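Pelano リネンキッチンクロス(Tosar織り)

2,149円(税込)/1枚
生地の重さ:200g/m²
素材:麻(リネン)のみ
サイズ:2種類(ふつう・ながめ)
色:4色(生成り、灰みの青、からし、くすんだ赤)
織り:Tosar
糸:Nic Giolla
縫製・検品:Stokden

こんにちは、店主です。やっと、やっとPelanoが戻ってきました! 8月に売り切れてからずっと「次はいつですか」とメールをいただいていて、そのたびに「もうちょっと」とお返事していたんですが、ようやく棚に並べられるだけ届きました。待っていてくださったみなさん、ありがとうございます。

うちの店では食器も鍋も扱っていますけど、正直いちばん長く話せるのは布巾です。お客さんに「どれがいいですか」と聞かれると、つい奥から自分の使い古しまで出してきてしまう(ちゃんと洗ってあります)。新品の顔だけ見ても麻のクロスのことはわからないんですよね。半年使って、角がちょっとへたって、台所になじんできたころが本番だと思っています。

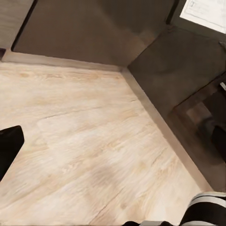 どんな布かというと

平織りの、わりと目の詰まった麻です。手に取るとまず「お、重い」と言われます。薄手の麻布巾に慣れている方は最初ちょっと戸惑うかもしれません。私も初めて触ったときは、お皿を拭くには厚すぎるんじゃないかと疑っていました。でもこの厚みがいいんです。ワイングラスを拭くとき、指の熱がガラスに伝わりにくくて指紋がつきにくいし、大皿を何枚か続けて拭いてもびしょびしょになりません。

おろしたては、はっきり言って硬いです。しかも水をはじきます。「不良品じゃないですか」と問い合わせをいただいたこともあるんですが、これは織るときに糸につける糊が残っているからで、洗えば落ちます。一回目でだいぶましになって、そのあとは洗うたびにやわらかくなっていきます。最初の洗濯だけは、お手数ですが使う前にお願いします。たっぷりのぬるま湯に一晩つけて、翌朝ふつうに洗う。私はいつもこのやり方です。

糸のこと

糸はNic Giollaのもの。ところどころ太くなった節があって、織り上がりにも横筋のように出ます。きっちり均一な布が好きな方には向かないかもしれません。私はあの節が好きで、濡れた手で触ったときに少しだけ引っかかる感じがたまらないんですけど、こればかりは好みですね。

前のロットと比べると、今回はほんの少し色が白っぽいです。生成りどうしを並べて干すと違いがわかります。買い足しで色をぴったりそろえたい方は、ご注文のときに備考欄に書いてください。手元の在庫から近いものを選びます(ロットが違えば完全には合わないので、そこはご勘弁を)。

織っている人、染めている人

Tosarで織機を見ているのはシネード・オコネル(Sinéad Ó Conaill)さん。口数の少ない方で、私が長々と送った質問のメールに「耳は残しました」とだけ返ってきたことがあります。耳というのは布の両端のことです。切り落として縫えばきれいな四角になりますが、残しておくとその辺は三つ折りにしなくてよくて、乾くのが早い。以前お願いしてみたものの、織り幅の都合で難しいと言われていたので、その一行を読んだときは台所で声が出ました。

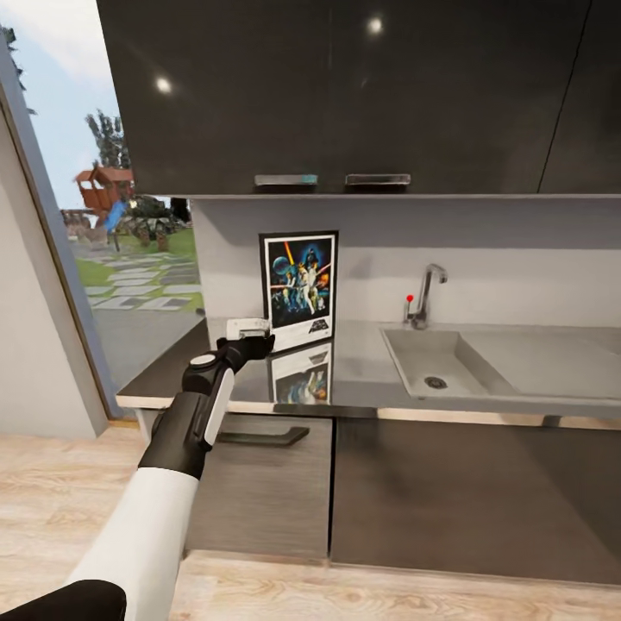 そういうわけで、今のPelanoは長いほうの辺が耳のままです。短いほうの辺だけ細く折って縫ってあります。重なりが少ないぶん、角がもたつかなくて、マグカップの底の隅まで指がすっと入るんですよ。茶渋をこするとき便利です。

染めはムイレン・オフラハータ(Muireann Ó Flaithearta)さんの担当で、からし色は彼女が最後まで粘った色です。試し染めの端切れが封筒でどんどん届いて、どれもからしに見える私には違いを言い当てるのが大変でした。決まった色は、乾いているときは落ち着いた黄土色、濡れるとぐっと濃くなります。カレーを拭いても目立たないという実用面も、私としてはかなり推したいところ!

くすんだ赤だけは、最初の何回か色が出ます。白いものと一緒に洗わないでくださいね。私はやりました。お気に入りのシャツがうっすら桃色になって、今は庭仕事用です。

サイズ選びで迷ったら

「ふつう」は食器拭きと手拭きに。引き出しに畳んで入れておくならこちらがかさばりません。

「ながめ」は洗った野菜をくるんだり、水切りかごの代わりに広げたりする方に。うちではかごを置くのをやめて、ながめを畳んで敷き、その上に洗った茶碗を伏せています。使い終わったら干すだけなので、かごのぬめりを洗う仕事がひとつ減りました。パン生地にかぶせておくのにもいいです。粉をはたいてから使うと、くっつきにくいですよ。

どちらにも引っかけ用の輪がついています。前は共布で作っていたんですが、厚くて乾きにくいという声をいただいて、細い麻テープに変えました。フックの太い方はちょっときついかもしれないので、そこだけ確認してください。

お手入れ

洗濯機で大丈夫です。柔軟剤は使わないでください、水を吸わなくなります。乾燥機は縮みが強く出るので、うちではかけません。最初の洗濯でもいくらか縮みますが、その分は見込んで裁ってあります。

においが気になってきたら煮洗いを。大きめの鍋に水と重曹を入れて、生成りならそのままことこと煮てしまって平気です。色物は煮ると褪せるので、酸素系の漂白剤をぬるま湯に溶いてつけ置きする程度にしておいてください。

アイロンはお好みで。私はかけません。脱水が終わったらすぐ出して、端を持ってぱんぱんと振って、手のひらで伸ばしてから干す。それでだいたい真っすぐになります。しわの寄った麻もいいものです。ただ贈り物にするなら、湿っているうちに高めの温度でかけるとつやが出て、見違えます。

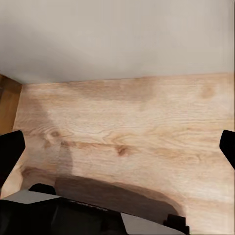
穴があいても捨てないでほしいな、とも思っていて。小さい穴なら麻糸でちくちく縫えばまだまだ使えますし、もう拭き物には無理だなとなったら、切って油汚れ用に回せます。私の一番古いPelanoは、今は鉄のフライパンに油をのばす係です。真っ黒で、とても人にはお見せできません。

よくいただくお問い合わせ

毛羽は出ますか、とよく聞かれます。最初のうちは少し出ます。グラス用に使いたい方は、何度か洗ってからのほうが気持ちよく使えると思います。

赤ちゃんの口まわりを拭くのに使いたい、というご相談もありました。おろしたてはごわつくので、すぐにはおすすめしません。くたくたになったころなら肌あたりはずいぶんやさしくなりますが、ガーゼのほうがずっと扱いやすいです。

まとめ買いの割引はありません。すみません、そのかわり何枚でも紙帯を巻いてお渡しします。色の組み合わせはご自由にどうぞ。引っ越し祝いに生成りと灰みの青を重ねて贈る方が多くて、並べるとたしかにきれいです。のし紙は短冊のものだけご用意があります。

返品は、未使用・未洗濯のものに限ってお受けします。一度水に通すと風合いが変わってしまうので、色やサイズに迷っている方は洗う前に明るいところで見てみてください。縫い目のほつれなど、こちらの落ち度の場合は洗ったあとでも交換しますので、遠慮なくご連絡を。

在庫について

くすんだ赤のながめが、今回いちばん少ないです。次の織りの予定はまだTosarから聞けていません。せかしても早く織れるものではないので、私もおとなしく待ちます。入荷のお知らせが欲しい方は、お問い合わせ欄に色とサイズを書いて送ってください。届いたら順番にメールします。

お問い合わせ | 特定商取引法に基づく表記 | 最終更新 13/09/2025 | © Stokden 無断転載はご遠慮ください | ページの先頭へ戻る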